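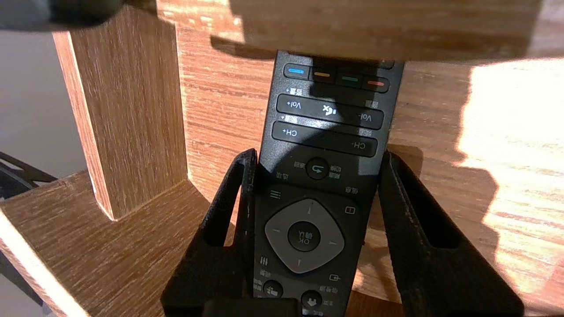

How long does a bed quilt take the Stamham guild to finish?
Most members need a full winter, with hand quilting taking up the larger share of the hours.

Xiomara Tran, who coordinates the guild's charity program, spoke with us in September, as the new sewing term opened. The guild delivered 152 quilts last year. "We ask for cotton tops and a washable batting," she said. "Anything else goes back to the maker with a note."
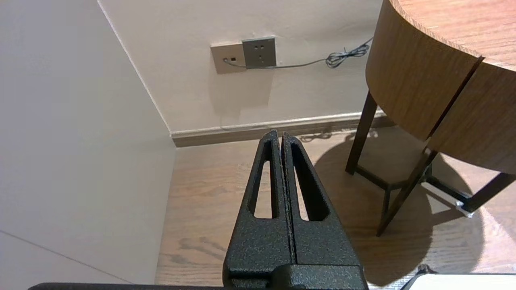

Floor level, with the baseboard behind.

The current group project is a sampler named Tema, made up of 21 blocks and some 1,242 pieces. Ms. Tran drafted the pattern with Desmond Ridgeway, who also cut the templates. "Desmond wanted a narrower sashing, and I wanted none at all," she said. "We settled on two inches, and the members have accepted it."

Asked about machine quilting, she said the guild permits it on every donated piece. Binding is still sewn down by hand. Finished tops may be left at the Stamham hall until 4 p.m.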